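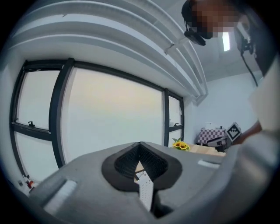 Hand-held gripper checks before a teaching session

Site: Tusthorpe, upstairs room
Project: Kultevham table tasks
Checked: October 18, 2018

I do this list every time we're going to show the robot something by hand, and I've left my comments in because the short version kept getting skimmed (by me as well, I admit). Tick as you go, and write something next to anything you don't tick.

1. Housing, both grippers
OK. Run a thumb all the way round the grey plastic and feel for cracks, mainly where it curves down at the sides. Grelent sent us one in May with a hairline split and I only found it when it pinched me!

2. Black rubber pad
OK on both. I press the raised rim with a fingernail and it should spring straight back. Fluff loves to settle in the mesh bit, so give it a go with the soft brush — no solvents please, they turn the rubber tacky.

3. Finger travel
Squeeze fully shut and let go, 30 times each hand. Left was lovely. Right felt a bit lazy for the first few and then loosened up, so I've put it down as "watch" and we'll see how it is next time.

4. Square marker
OK. The black-and-white pattern needs to be clean, flat and facing out when you hold the gripper the way you'd really hold it. Wipe with a dry cloth. If a corner has lifted, print a new one, don't glue the old one back down (I tried, it bubbled).

5. White patches on the housing
OK, nothing peeling. Please stop writing on them in biro.

6. Head and body mounts
Tighten with fingers only. Nod, look over each shoulder, then lean over the table as far as the job needs, and if anything shifts, do it again. I'd also ask whoever is wearing the kit how their neck is, and mean it. Swap over after 90 minutes at the very most.

7. Cable
OK, with a comment. It wants enough slack for a full reach and no more than that. Ours was a touch generous, so I clipped up the spare at the waist. Do the reach test again after clipping!

8. Window and light
Big bright windows are nice to work beside and a pain to record beside. Check for glare on the marker from both standing positions and have the ceiling light on from the start. If the sky changes a lot halfway through, make a note of it in the log. The window handles should be shut before you begin — an open pane at elbow height is a bruise waiting to happen.

9. Table and things on it
Give the table a shove, it shouldn't rock. Sunflowers can stay at the window end as long as the day's task doesn't reach that far. Anything with cloth over it gets a gentle tug so you know what moves and what doesn't.

10. Floor
Walk it once with the kit on, because looking down is harder than you'd think. One bag moved, otherwise fine.

11. Practice run
Do 5 slow goes at the task before anything is kept. Slow really does matter, the arm learns your hurry along with everything else. Then play 2 of them back on Atallah at low speed with a hand on the stop button.

Result: pass, with the right-hand finger travel to be looked at again before the next session.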